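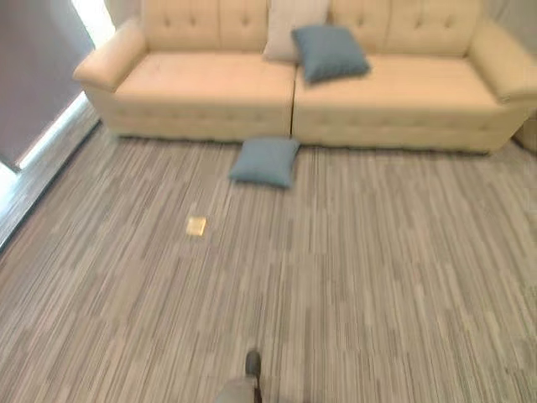 Cream tufted sofa, with one blue-gray cushion on the floor.

I love a pale sofa and I will defend mine to anybody, but wow, does it ever ask for attention! Those little button dimples collect crumbs like it's their job. I go over them with the soft brush on the vacuum first, then a dry paintbrush (a cheap one, the fluffier the better) around each button. Six minutes, tops, and I do it before I touch a single cushion.

Next comes the seam between the two seat sections. Slide your hand down flat, palm up, and you'll find everything you lost in October. I've pulled out pens, hair ties and once a whole Bashir library card. Wipe the seat with a barely damp microfiber cloth, and go easy on the soap — too much leaves a film that grabs more dirt.

Now the fun part, the cushions. Anything that's been on the carpet gets a good smack outside before it goes back up. Then I punch the corners in, shake it, and let it plump. Bigger light gray pillow at the back, blue-gray one tilted in front of it so they overlap a little. I used to line them all up straight like a waiting room and it looked so stiff!

Last thing, pick up the stray bits of paper and cards off the floor before you vacuum the rug. I forgot once and spent the evening digging a Celdale coupon out of the roller with tweezers. If your sofa sits low like this one, run the crevice tool along the bottom edge too, all the way to both arms.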